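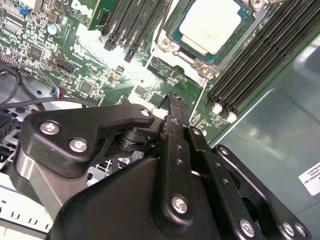
Good practice for a gripper working inside an open server?

Posted by Flilness, 9th April

Hi all! We've started letting our arm do cable work inside opened rack servers, and I am having more fun with this than with anything I've done in years. Now I've been asked to write a one-page rule sheet before we move from practice boards to machines that go back into service. I have plenty on keeping people safe around the arm. I have next to nothing on keeping the server safe from the arm.

What I've got so far: power cords out, speed turned down, somebody at the stop button. What else do you put in writing? I'm most worried about static and about the fingers bumping the processor or the memory slots while they're after a cable. Is there a standard I should be reading, or does everyone make up their own?

Sisay
14 replies on this site

Oh, I love this kind of job! Yes, there are standards, but you'll need to read from two piles. ISO 10218 covers industrial robots and the safety of people near them. For static you want ANSI/ESD S20.20 or IEC 61340-5-1, which deal with running a static control program. Neither pile will tell you how to pull a cable out of a server, so that part really is your own sheet.

Ours says the following, more or less word for word:

Unplug every power cord, including the second supply, and wait for the standby lights on the board to go out.
Ground the chassis and the arm to the same point. Check the path all the way to the fingertips with a meter. Painted or coated joints can break it, and a linkage with a lot of pivots gives you a lot of places to look.
Mark the processor and both sets of memory slots as keep-out zones in the software. Come in from above and drop straight down the last stretch.
Grip the connector body. Never pull on the sleeving or the wires.
Set the force limit on a scrap board first and write the number on the sheet.
Go over every screw on the gripper before it goes over an open board. A dropped screw under a motherboard can ruin your whole afternoon, and maybe the board.

We did 223 practice pulls on dead boards before we touched a live customer machine, and the keep-out zones got redrawn 3 times along the way. Do the practice, it's great fun and you learn so much from it!

Katon

Just wear a wrist strap and you'll be fine. We never wrote anything down and it's been OK since August.

Comment from Sisay
A wrist strap grounds the person wearing it. It does nothing for the arm, so please still do the meter check.

Ginener

Agree with Sisay's list, and I'd add a couple of things about latches and cables. Memory latches stick up higher than you'd think when they're open, so close them all before the arm moves, even on empty slots. If there are cables arcing across the side you're coming in from, tie them back by hand first. A finger that hooks a loop on its way out can pull a plug you weren't even working on.

Also keep a log! Board model, gripper used, force setting, who was at the stop button. We're at 377 entries now and I go back to it all the time when a new model comes in.

Comment from Flilness
This is fantastic, thank you both. I hadn't thought about latches at all. Going to get the meter out and try the fingertips first.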